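Ticket 147: Grasp success estimates drift between repeated runs, bin-picking study
Project: Cetidard. Opened by: Dramier Manipulation Laboratory. Status: Resolved 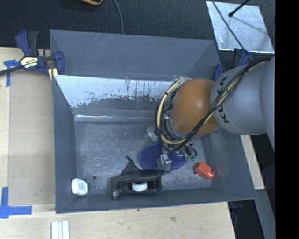

The Cetidard protocol compares two grasp-ranking methods, Adjei and Tratier, on identical object sets. The reporting group found that scores for the same method differed between repeated runs by more than the protocol allows. Bin movement was considered first. The bin is held by clamps at its upper corners, and the blue tape on the cardboard beside it gives a fixed reference. Attention then turned to low, irregular items such as the black tape dispenser lying on its side near the front wall, where a small change in starting pose can alter the ranking of candidate grasps.

Sep 24, 2019
Log review completed for 1,440 grasp attempts. No fault was recorded in the arm controller. Bin position remained within tolerance in all runs.

Finding
Objects were returned to the bin by hand after each run, and the order of return was not recorded. Items placed near a wall were attempted less often under Tratier than under Adjei, which biased the comparison.

Action taken
1. Starting layouts are now drawn from a list of 5 and logged with each run.
2. Both methods are run on every layout before the object set is changed.
3. Attempts within reach of a wall are reported separately.

Results after the change fall within the protocol limit. Earlier runs are to be marked "layout unknown" and left out of the pooled result.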